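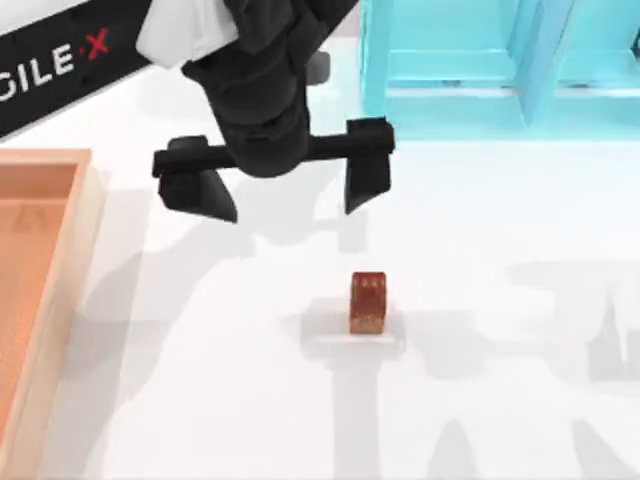

1/25/18, demo day notes

Right, writing this up before I lose the scrap of paper. The people from Jotow came over this morning, Abena Aryee and a younger chap called Siamak Ranjbar who did most of the typing, and they brought two guests from Ditness along as well. Kojo had the simulator up on the big screen by the time they'd found the car park (I'd sent them to the wrong gate, sorry again).

We ran the block pick in sim all morning, both arms loaded, tray on the left as usual. I started with the slow version so everyone could follow the approach, and then let Siamak choose the start positions himself, which he enjoyed far too much! He kept putting the block right out in the open and then nudging it a bit further from the tray to see if the planner would sulk. Each reset takes 12 seconds on the old machine and you do notice it when there are five people standing behind you.

Abena wanted to know why we go straight down on it and don't come in from the side. Fair question. I said the side approach is in the Rüegg branch and needs more clearance than we give it, and Shih-chieh dug out the plot from December to show her. She took a copy.
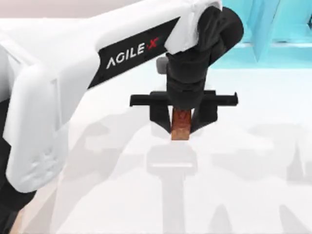
Grip height was the other thing they kept coming back to. I like a bit of the block showing under the finger tips, Kojo likes it lower down, and we had the same argument we always have, only with visitors this time. Mansa got bored of us and put both settings in the config so we can switch between them (grip_a and grip_b, please don't rename them, the Wovance script reads those names).

Things they asked for:
- the scene file with shadows switched off, their graphics card hates them
- a log of the joint angles, not only the gripper pose
- the block in a second colour, brown is hard to pick out on their projector

Numbers for the file: 492 steps for the longest run, 179 for the shortest. Memory went up to 2 GB while we had the viewer open in another window, so close the spare viewer before the next demo.

The Ditness pair were quiet until the sandwiches came out and then asked loads, mostly whether you could teach the thing without writing code. I said sort of, and showed them the keyboard jogging, and one of them was properly good at it, much steadier than me. Might ask her back.

Still to do: send Abena the log format, fix the reset so it doesn't reload the textures every time, and get the HDMI lead back off Mansa's desk. Kojo is taking the next visit and wants the slides by Monday.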